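Chapter 7: Where Did I Put It? Storage, Stock and the Art of Finding Things 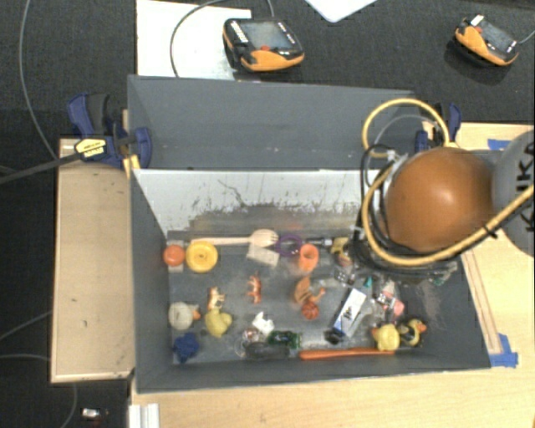
PART TWO - GOODS AT REST

Most of what a business owns is, at any given moment, doing nothing. It sits. Students tend to find this disappointing, having signed up for a course with "movement" in its title.

Take the Grisgate depot of Urquhart, a seller of household odds and ends. One August it held 3234 separate lines, of which 189 had not sold a single unit in 12 months. They still took up shelf space, and someone still dusted them.

In this chapter we look at what it costs to keep things, why small mixed items are harder to store than large dull ones, and how a stock list drifts away from the stock. Bring a calculator - and some patience for section 7.4.

Reader comments

"Section 7.4 needed more patience than advised."

"Is the answer to exercise 3 really 739? I get a negative number of teapots."

"Clearer than the Truria edition."

Related chapters
Chapter 6: Counting What You Have
Chapter 8: The Returns Desk
Case study: Fivau and the Missing Pallets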